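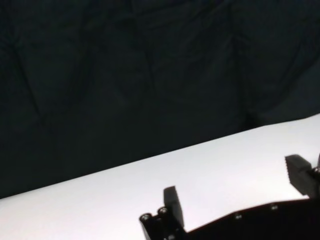
*Dark cloth, white tabletop.*

I sold my grandmother's dinner plates online last December, and I'm still grumpy about it. Clikport, the site I used, wanted 10 photos, a "story" and a mood. A mood! They're plates. You put potatoes on them.

When I was a kid in Gralthorpe, you sold things with an index card at the grocery store. It said "crib, good shape, call after six" and somebody called after six. You talked a bit, they came over, and you threw in the mattress for free.

Now everybody has to be a shopkeeper. My neighbor Eluned Skyrme spent a whole evening rewriting her ad for a lawn chair – she got 562 views and one message, from a man asking if she'd ship it to Ploston for nothing. I've seen people write 400 words on a toaster.

I do get why the sites push it (they want us scrolling, and pretty ads keep us there). But I miss plain, slightly ugly ads. I trust them more. Tell me there's a chip on the rim and I'll probably buy the thing.

The plates went in the end, to a couple setting up their first apartment. They hadn't read the story.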